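Visit report: Mevby data collection site, July

Ladico runs the site for Unow. Operators wear a head camera and assemble household goods at normal speed. The task on the day was a black metal clothes rack.
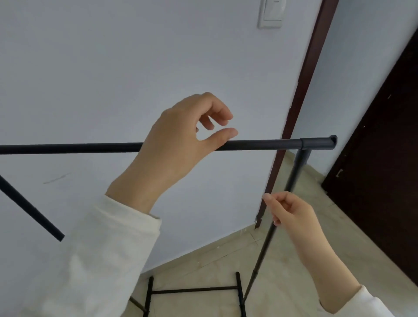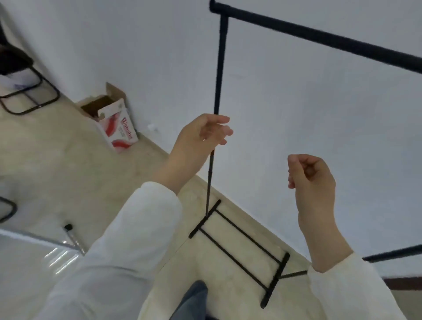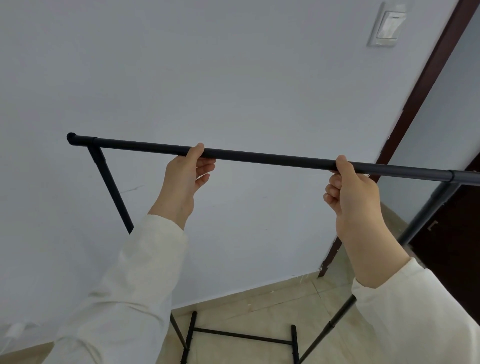 The target is 400 episodes per product; 57 had passed review. Episodes are labeled by step - joint, tube, base - and stored with hand tracks. Total holdings stand at 2,120. Review takes 2 passes. Export to the Hedegaard format was not shown.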